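## 4.3 Failure case: late jaw release during table clearing

During the table clearing task we recorded 596 episodes with the hand-held grippers of the Sokura set. In 51 of them the object did not leave the jaws at the moment when the operator opened the trigger. We call this fault "late release". It is the most frequent fault in our data, and for this reason we describe it separately from the missed grasps of Section 4.2.

A late release looks harmless at first. The operator opens the trigger above the target place, the object stays in the jaws for a short time, and then it falls when the hand is already moving away. For soft toys the consequence is small. For hard objects, such as blocks, the landing point is moved to the side and the object can strike the edge of the table. In 26 episodes the object finished on the floor. No person was hurt, but one block fell near the foot of an operator, and after this we asked all operators to wear closed shoes.

The fault was found in both sites, the flat in Laing and the test room in Claltby. It was more frequent in Laing, where the room is a normal child's room and the objects have been used for a long time. Figure 6 shows the work in this room with both grippers in use: one holds a white block with a scuffed surface between its blue jaw pads, and the other is pressed against a plush toy.
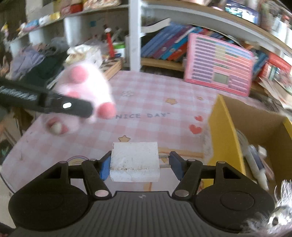

**Figure 6.** Table clearing in the Laing site, with a rigid object and a soft object handled together.

Zeltilix, which supplied the jaw pads, answered our report in April and did not agree that the pads alone could be the cause. According to their reply, the pad material becomes slightly sticky after long use, but the force is too weak to hold a block against its own weight, and we should look first at the return spring of the linkage. They also asked if the trigger position had been logged together with the jaw position. At that time it had not.

We followed this advice. We added a second log channel and repeated the task with one pair of grippers, first with the old springs and then with new springs, for 100 episodes in each condition. With the old springs the jaws often started to open clearly later than the trigger. With the new springs the two signals were close to each other, and late release became rare. It did not disappear. In the remaining cases the jaws opened in time but the object stayed on one pad, so we think that the sticking effect also exists, although it is smaller than we believed before.

Two points of our procedure made the fault difficult to see. First, the episodes were marked as successful when the table was empty at the end, and an object on the floor also gives an empty table. Second, the operators learned to shake the hand a little after each release, without telling us. This habit hid the fault in the result table, and it entered the training data as a normal part of the motion. The policy trained on these data makes the same shaking movement, also with objects which do not stick.

We have not removed the affected episodes from the set. They carry a separate label, and the results in Section 5 are given with and without them. The springs are now changed after some 40 hours of use, but we have not yet tested if this interval is short enough.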